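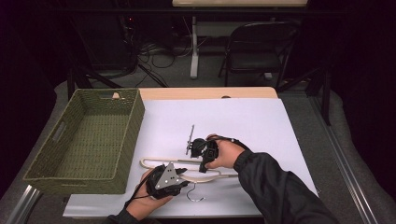 Photo: project group, Fernedik Sports Lab

Does a short-notice opponent change how a fight is scored?
Student project report, Combat Sports and Media module

1. Why we looked at this

Fans of mixed martial arts like to say that a fighter who steps in on short notice gets a break from the judges. The commentators at Havex, the regional promotion we followed for this project, repeat it on nearly every card. I went in doubting it, and I still do, though our data can't kill the idea outright.

2. What we used

Havex keeps its score sheets online. We pulled 77 bouts that went the full three rounds and read the judges' cards for each one. In nine of them, one fighter had taken the bout with less than two weeks to prepare. Clornari, a fan site that collects scores from its readers, gave us a second set of numbers for the same bouts.

Nine is a small group. We knew that going in, and our instructor wrote it in red on the proposal.

3. What the cards say

Short-notice fighters won two of the nine. That is poor, but they were also the betting underdogs in eight, so losing is what you would expect. The question is whether they got closer cards than they had earned. Four of the nine were split decisions. Across the other 68 bouts there were 17 splits, one in four.

Put that way it looks like something. Move a single bout, though, and the gap shrinks by a third. One of the four splits was the main event in Bragança, where the replacement landed 42 significant strikes and his opponent landed fewer. He probably deserved a close card, and he lost anyway.

4. The trouble with fan scores

Clornari says its average bout draws between 2,000 and 3,000 reader scores. We could not check this. The site doesn't say when a score was entered, so a reader may have heard the official result first. Readers also score the whole card after a night of crowd noise and commentary, and the commentary is where the "he took this on ten days' notice" line gets repeated.

Fan scores leaned toward the short-notice fighter in six of nine bouts. I read that as evidence about fans. It says very little about judges, who sit cageside without the broadcast audio.

5. What we would do differently

Two of us rescored the nine bouts with the sound off, and agreed on 20 of 27 rounds. A third scorer would have helped. We should also have hidden the fighters' names from ourselves, since by June we knew every one of the nine by heart.

Weight misses should have been logged from the start. Three of the short-notice fighters came in heavy, and we only noticed while writing section 3.

6. Result

Not shown. The Havex cards don't support the claim that judges go easy on replacements, and there aren't enough of them to rule it out. The score sheets and our own round-by-round scores are in the appendix.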